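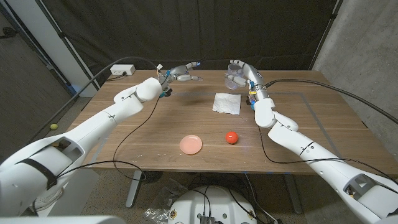

Section 4: Oiling your table top

I've oiled my own Clunden table more times than I can remember, so these are the steps I use at home, with a few grumbles thrown in. They work for the side tables and the bench as well (the bench just takes longer, and your knees will know about it).

What you'll need

The tin of Kelero oil that came in the box
Two lint-free cloths, old T-shirts are fine
The grey sanding pad from the accessory bag
A bowl of lukewarm water with a tiny drop of washing-up liquid

1. Clear the table and wipe it down with a damp cloth. Damp, please, and wrung out properly! Go along the grain and do the edges too, as that's where the jam lives.

2. Leave it to dry overnight. I know, I know. I've tried to hurry this with a hairdryer and ended up with a cloudy patch that I then had to sand out.

3. Rub the whole top lightly with the grey pad, always along the grain. You only want to take down any little raised fibres. If you've bought your own paper, use 300 grit or finer.

4. Wipe off the dust with a dry cloth, then wipe it again.

5. Shake the tin, pour a small puddle of oil in the middle and spread it out with a folded cloth. Keep it thin. If it's running towards the edges you've got too much on, so mop some up and carry on.

6. Wait 30 minutes, then buff off everything that hasn't soaked in. The surface should feel smooth under your hand, with no tackiness. Sticky spots usually come away if you go over them with a bit more fresh oil and buff straight after.

7. Do a second coat the next day if the table is new. For a yearly top-up one coat is plenty.

CAUTION: Oily cloths can heat up and catch fire by themselves if they're left scrunched in a bin. Lay them flat outdoors until they're completely dry, or soak them in water and seal them in a metal tin.

CAUTION: Open a window while you work and keep the oil away from children and pets.

Note: You can use the table gently after a day, but the oil takes up to 3 weeks to harden fully. Until then I put coasters under everything and mop up spills at once. Red wine is the worst, closely followed by beetroot.

Note: If your table is from the Skindurmont range it has a lacquered top, and oil will just sit there looking greasy. Skip this section and go to page 44 for cleaning lacquer.

How often?

I do mine every January, when the heating has been on for months and the wood looks a bit thirsty. Flick a few drops of water on the top. If they soak in and leave dark spots, get the tin out.

For the Dobson extension leaf, take it out first and oil both sides, then let it dry standing on its long edge before you slot it back in.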